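3.2 Survey of household bag use

The household survey was carried out in two towns, Jevmont and Flitwood, in the September following the change in the bag fee. A total of 727 households were contacted and 557 returned a usable form. Each form asked how many thin plastic bags had entered the home in the past week, what they had carried, and whether any were used again. Fresh produce was recorded apart from other groceries, as earlier work in Wike had found that shoppers often accept a light bag for loose vegetables even when they bring their own bag for the rest of the shopping (see Figure 4).

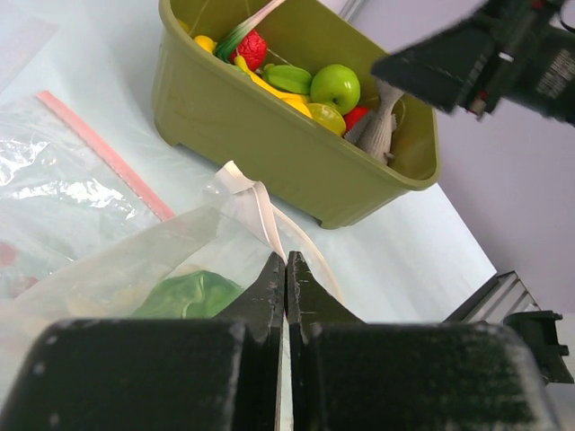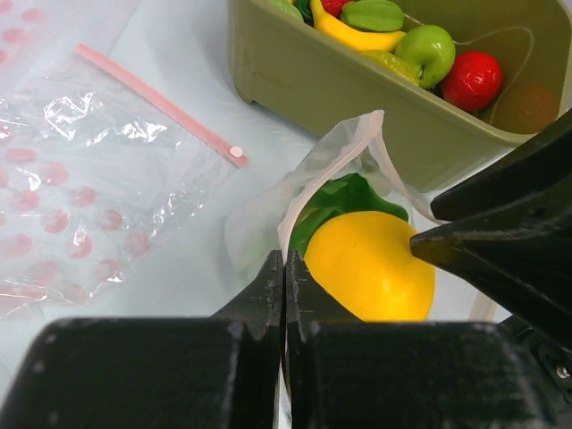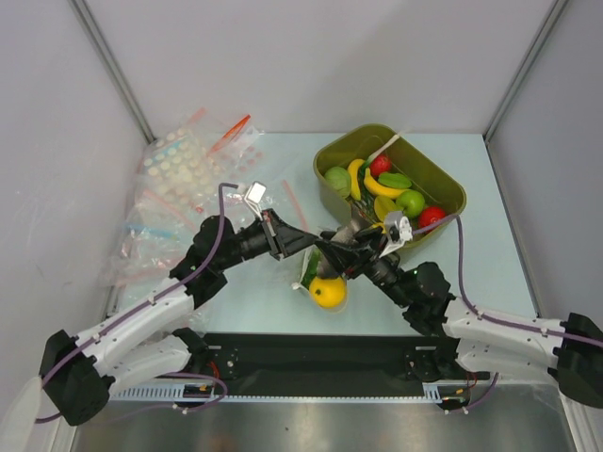
Figure 4. Bagging of produce. The first two panels show a translucent white plastic bag, in the second with a yellow plastic bell pepper; the third is a view of the tabletop from above.

Of the households that replied, 119 stated that they had taken no thin bags in the week covered. These households were more common in Flitwood, where the main market is within walking distance of most homes. Reuse as a bin liner was the most frequent second use in both towns. Sixteen forms gave bag counts that did not agree with the list of purchases and were left out of the weekly averages, though they were kept for the questions on reuse. The Rutau pilot forms used a different wording and are treated separately in Section 3.3.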